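3.2 Surface finish and attribution

Polish is a weak criterion for assigning carved hardstone vessels to a workshop. Of the 533 pieces in the Harawira catalogue, most have been handled, cleaned or waxed at least once, and the present lustre of a shoulder or foot need not be the carver's. Tool marks inside the neck are less often disturbed. We therefore recorded gloss at 7 positions on each vessel and treated the interior of the neck separately. Two vessels with replaced rims were left out.

Gloss on the outer wall varied more within the Gaserberg group than between it and the Trollora group. The foot ring gave the clearest separation, with a narrow bevel on the Gaserberg pieces and a plain rounded edge on the others.
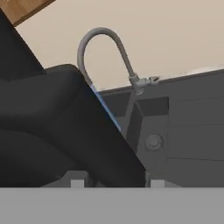

Figure 3. Rendered view.

Highlights complicate any reading of profile on dark stone. A viewer follows the brightest line and takes it for the contour, even where the form turns well inside or outside it. In Figure 3 a thin bright blue strip runs along only part of a long diagonal edge, and the rounded dark grey surfaces beside it are told apart by slight changes of shading. Profiles were accordingly traced from the Halon section drawings, with rendered views kept for reference.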